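**Reliability Technician, Robotic Drive Handling – Pradamano site**

Hundard is searching for one technician to join our small team in Pradamano. The work is to find out why our drive-swapping robot sometimes fails, and to help us make it safe enough to leave alone at night.

We maintain storage servers for other companies. In our test hall a robot arm takes failed hard drives out of the racks and puts new ones in their place. Until August it worked on the night shift without a person in the room. Then, on a Thursday, it pushed a drive into a bay while the caddy was not straight in the guides. The force limit should have stopped the arm at 30 newtons. It did not stop before 80. The guide broke, the drive was lost, and the server beside it went down for 20 minutes.

Nobody was hurt, but a colleague had been standing close to the rack a short time before, and we take this very seriously. The robot now runs only in daytime, at reduced speed, with one person at the stop button.

We have part of the answer. The force reading was filtered too slowly, so the controller saw the contact too late. But this does not explain why the caddy was at a wrong angle in the first place. We suspect the grip moves a little during transport, and we need somebody with patience to prove it or to prove us wrong.

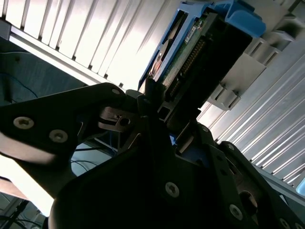 *Drive in its blue caddy, held in the gripper close to the gray bay guides.*

**Your work with us**

- Repeat the insertion test on our Goicoechea rack, with drives that are already out of service. The plan is 3,000 cycles, and you will keep the log of every stop and every fault.
- Check the finger plates, screws and brackets of the gripper for wear and play.
- Compare the force data with the recorded camera pictures, and write down what you find in plain language.
- Help to rewrite the safety procedure for the test hall. It must be clear who can enter the area, and when.
- Take part in the weekly meeting with Anier, the company who makes our control software.

**What we ask from you**

- A technical diploma in mechatronics, automation or a similar field, or work experience that has taught you the same.
- Experience with at least one industrial or collaborative arm. The brand is not important.
- You can read a force curve and you are not afraid of a long log file.
- You know lockout rules and you follow them also when it is late and everybody wants to go home.
- English good enough for reports. Italian is helpful, but you can learn it here.

Knowledge of server hardware is welcome. If you don't have it, we will teach you in the first weeks.

**What we offer**

A full-time contract for one year, with the intention to make it permanent. There is no night work for this position, and there will be none before the fault is closed. Lunch is paid. Every technician can stop the robot at any moment and does not need to justify it to a manager.

**How to apply**

Send your CV and a short letter to the Hundard office in Pradamano, with the words "Drive handling" in the subject. In the letter, please tell us about one fault that you searched for a long time – also if you did not find it. We read all the letters ourselves and we answer to everyone. The interview takes place on site and includes a visit to the test hall, so please come with closed shoes.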